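Bangera Container Return Service - Frequently Asked Questions

By Meenakshi Salian
Apr 10, 2023

The Bangera Container Return Service accepts used buckets, tubs and pails from households and small businesses within the Bangera district. The answers below cover the questions received most often by the service office. Terms used here have the same meaning as in the Service Rules.

Who may use the service?

Any resident of the district may bring containers to the Brara or Bolska counter. Proof of address is requested on the first visit only. Small businesses must register before their first drop-off and will receive an account number by mail.

Is there a charge?

Residents pay nothing for up to 44 containers in a calendar year. Above that number, and for all business accounts, a handling fee applies. The current fee sheet is posted at both counters and can be mailed on request.

What kinds of containers are accepted?

The service accepts rigid plastic buckets, pails and tubs, with or without handles. Lids should be removed and handed in separately. Metal drums, glass jars and soft plastic bags are not accepted at either counter.

Does color matter?

Color does not affect acceptance. Containers are sorted by color after they are received, and residents do not need to do this at home.

Must a container be perfectly clean?

A container must be empty and free of liquid. Thin, fully hardened residue from wall paint or household glue is allowed on the outside. Residue on the inside is allowed only if it cannot be wiped off with a dry cloth. Containers that held motor oil, pesticides or pool chemicals must go to the hazardous waste point, even if they have been washed.
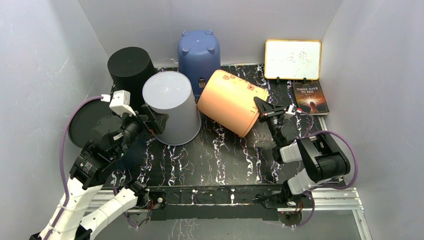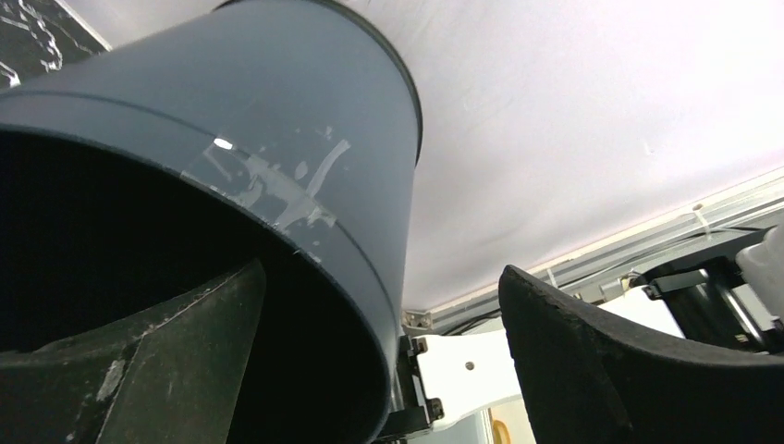
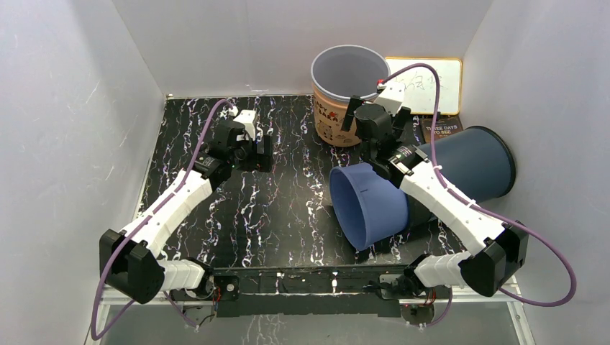

Labels were the one point Gellosum asked to have clarified, writing that its staff had spent a good part of February peeling them off before each drop-off and would like to know if this was required. It is not. Paper and plastic labels may stay on. A business may wish to cover any label that shows a customer's name or address, as the service does not remove personal details before sorting.

May containers be stacked inside one another?

Yes, provided they come apart by hand. Containers that are stuck together are counted as one item but may be refused if the inner one cannot be inspected. Please do not tape stacks together.

What happens to containers after drop-off?

Those in good condition are washed and offered for reuse. The rest are sent for recycling. The service cannot say in advance which route a given container will take, and it cannot return an item once it has been signed in.

Can I collect reused buckets for a school or garden project?

Requests are accepted from schools, clubs and community gardens in the district. A single request may cover up to 300 buckets. The request form asks for the purpose, the sizes needed and the name of the person who will collect them. Reused buckets are not suitable for storing food or drinking water.

Is there a limit on business drop-offs?

Business accounts may bring up to 500 containers per visit at Brara. The Bolska counter has less floor space and handles resident drop-offs only - business loads taken there will be redirected.

How long does registration take?

A complete application is normally answered within two weeks. Applications without a signature are sent back, and the period starts again when the signed form is received.

What if my containers are refused?

The counter clerk will give the reason in writing. A resident who disagrees may ask for a second inspection on the same visit. Refused items must be taken away by the person who brought them - they may not be left outside the gate.

Last updated: Apr 10, 2023

Contact the service office | © Bangera Container Return Service | Back to top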